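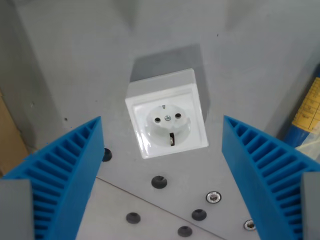

Plugging in without a model: an afternoon at the Tallora lab

Tallora opens its manipulation lab in Sundmont to visitors every December. I went for the second session, which started at 2 p.m. and covered one piece of work: getting an arm to put a grounded plug into a wall socket that can be lying anywhere on the bench, at any angle.

The group calls the method Rallach. The camera sits at the wrist and looks down between the two blue fingers, so the socket and both fingertips are in view together. There is no CAD model of the socket. The policy was trained on 836 demonstrations, all driven by hand by lab staff, and it outputs small wrist motions until the pins are lined up with the two round holes. A separate force routine does the push.

The hard part is rotation. A socket turned a few degrees looks almost the same to the network as one set straight, and glossy white plastic throws reflections that move as the wrist moves. The first version followed the bright streaks on the faceplate and drifted off. The fix was to crop the training images tightly to the recessed well — the pin holes, the screw between them, the grounding contacts — and to vary the lighting from one demonstration to the next.

The result they presented: 77 percent of 2000 attempts ended with the plug fully seated. Most of the failures were the plug catching on the rim of the well. The older Oláh setup, which matches the view against stored templates, was run on the same bench and did worse once the socket was tilted. Its figures were on a poster, but I did not copy them down.

We watched 6 live runs. Four went in on the first try. One needed a second approach, and one was stopped by the operator when the force reading climbed. Each run took a little under a minute, with most of that spent on the last small corrections above the socket.

Questions ran long. Someone asked about flat-pin plugs, and the answer was that they would need new demonstrations — the current policy has only seen round pins. Coffee was in the hallway afterward. Parking is behind the building, and the side door locks at five.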